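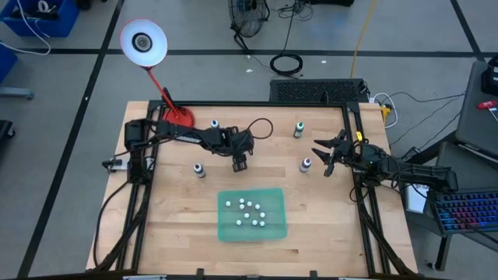 Keeping a worktop in good order

The joiner who runs Plosik, a two-bench workshop in Ostness, has been making strip-wood tops for 14 years. She began with chopping boards and moved up to tables when a café asked for one.

"People think a butcher-block top is one big plank," she says. "It's narrow strips glued side by side. That keeps it flat when the heating goes on."

She prefers pale wood for a working table. Small things are easy to find on it, and she says a white ball or a bottle cap shows up well enough, though she would still put anything that rolls in a tray. Her own trays are plastic with rounded corners, as they wipe out faster.

Oil is the part customers get wrong. "They put on far too much in one go and it stays sticky. I tell them a thin coat, leave it about 4 hours, then rub it off with a dry cloth." A new top gets 5 coats before it leaves the shop. After that she suggests one every April.

Bottles are her other complaint. A damp base left overnight marks the wood, and she has sanded out plenty of rings. She stands hers on a cork mat from Barrera.

The workshop opens at 9 in the morning. Offcuts are sold by the door.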